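Facilities > Break Rooms > News

Search this site Enter keyword Go

Arnolier to move bottled drinks out of supply closets and into break rooms

Arnolier will change how bottled drinks are stored and set out in its staff break rooms beginning in March, according to a notice sent to building managers. The change applies to 33 rooms on the Ezzat and Retine sites. Vending contracts are not affected.

Under the current arrangement, bottled tea and water are kept in supply closets and carried to the rooms in full cases. The cases are opened on the floor, and bottles are handed out from there. A review of storage space found that open cases took up floor area next to doors and appliances in many of the smaller rooms. It also found that stock was not being used in date order.

The new layout gives each room one table with a wipeable top, placed against a wall. Bottles will be set out on the table in small numbers and refilled from a closed cabinet. Each room will hold no more than 200 bottles, including those in the cabinet. Unopened cases will stay in the main store.

"The table is the point of use and the cabinet is the point of storage," said Chidubem Sani, who wrote the layout standard. "Mixing the two is how we ended up with cases on the floor. A refill takes one person a few minutes."

Troteck, which supplies the tables and cabinets, will deliver 129 pieces of furniture in two lots. The first lot covers the Ezzat site. Old tables with sound legs and tops will be kept and moved to rooms with lower traffic. Tables that rock or have split edges will be taken out of service.

The standard sets a clear space of 6 inches between the edge of a table and any appliance beside it. Power cords may not run across or under the tabletop. Where a room is too narrow to meet the spacing, the table is to be moved to the facing wall. 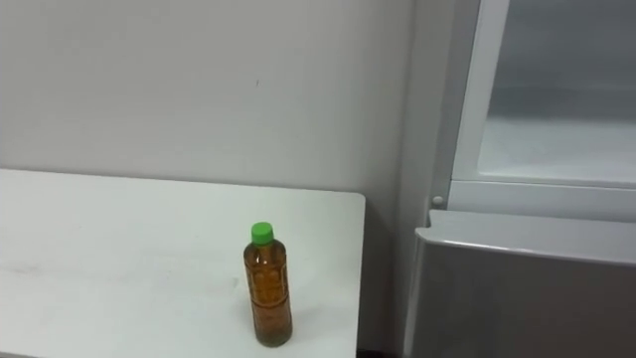

Cleaning is covered in a separate section. Tabletops are to be wiped with a damp cloth and mild soap at the end of each shift. Scuffs that remain after wiping may be treated with a non-abrasive cream, applied by hand and rinsed off. Scouring pads are not permitted on matte finishes. Marks that do not come off are to be noted on the room sheet, but they are not grounds for replacement.

Bottles are to stand upright with caps fully closed. Any bottle without a printed label is to be checked against the room sheet before it goes back into the cabinet. If it cannot be matched, it is to be emptied and recycled. Opened bottles left on a table overnight will be removed at 6 a.m.

Building managers have been asked to return a floor sketch for each room before the first delivery. Sani said rooms without a sketch will be moved to the second lot.

Recent items
Retine site: revised hours for the loading dock
Cabinet keys: how to request a spare
Water cooler filter schedule posted
Troteck delivery slots and elevator bookings
Room sheets: new format now in use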